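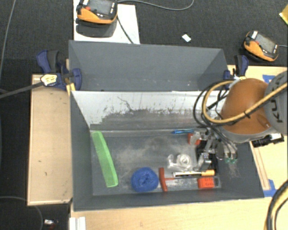
*The picking cell at Merrick, with the arm over the test bin.*

## What I'd like to buy next (and what can wait)

It's budget season again, April 2024, and I've been asked to put my wish list for the picking cell in the newsletter so people can grumble at me before the numbers are locked. Fine by me! Grumbling is welcome until the end of the month.

Let's start with the bin, which is the cheapest thing we own and the one I think about the most. The slope at the back of the big compartment is scraped right down to the dark gray, and the floor has those pale dusty smears all over the middle. I priced a molded replacement from Tastov and it came to $1000 with the divider. My first reaction was to laugh, and then I added up the hours I've spent fussing with the one we have, and I stopped laughing. I'm asking for one. If it wears well I'll ask for a second in the November round.

Next, the gripper. I got two quotes for a spare, $3778 from Muteck and $3488 from Pillard. Pillard is cheaper, obviously, but their price leaves out the mounting plate, and their lead time is long enough that I'd want to order the day the money clears. Muteck includes the plate and a set of fingertips. I'm leaning Muteck. I know that's the pricier one and I know somebody is going to circle it in red, but a spare I can't bolt on is a paperweight.

(Yes, we could limp along with no spare at all. We did that last year and I didn't enjoy it.)

Smaller stuff, all of which I'd happily take out of the supplies line:

- Proper brackets for the bin. Clamps are great, I love clamps, but I'd like these back for the bench.
- Hose and cable management for the arm. The yellow hose makes a big loop out to the left of the orange housing and there's a bundle of black cables hanging alongside it. A decent dress kit would tidy all that up.
- A wall hook for each pendant, so they can come up off the floor.
- More odds and ends for the bin. Combs, pens, a ball of something like yarn, the red T-handled tool, they all earn their keep, and I'd love more clear plastic things in the mix. Please raid your junk drawers before I spend a cent on this one.

What I'm not asking for: a new arm. I've been asked three times now. The one we have does the job, and I'd much sooner put the money into the parts that touch things. Same goes for the carpet. I'd love a hard floor under the cell, but that's a building request and it comes out of a different pot.

If you've bought from Pillard before, come find me before I send the form in. I'd like to hear how long you really waited.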